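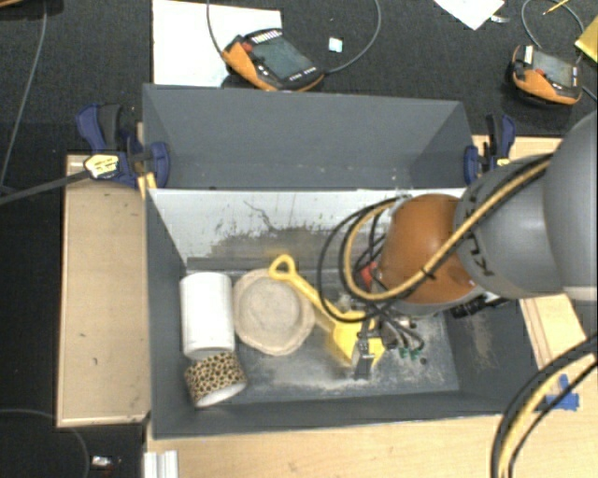
Bin-picking cell back in service at Lerncombe

The bin-picking cell in the Lerncombe automation lab is running again after seven days of maintenance. The work covered the bin mounts, the hose and cables on the arm, and the gripper fingers.

The bin had been creeping toward the back of the table during long runs. Staff at Surkance, which looks after the cell, put it back on its marks and held it with a bar clamp on each side of the rear section. The clamps are now checked at the start of each shift.

The hose along the top of the arm was tied down again, with enough slack left for the wrist to turn fully. The old tie had worked loose and let the hose rub on a joint. Cable connectors near the gripper were unplugged, cleaned and put back.

Scratches and missing paint on the bin's inner walls were left alone. Surkance says the wear does not affect picking, and a new bin would mean calibrating the cell again.

The cell is tested on mixed items such as a toy shovel and a roll of patterned tape. It made 126 test picks before it was handed back. The gripper fingers will be inspected every 400 picks, and the hose will be replaced at 3,000 hours.

Plallel, a second cell in the same lab, is due for the same work in July. It will stay in use until then.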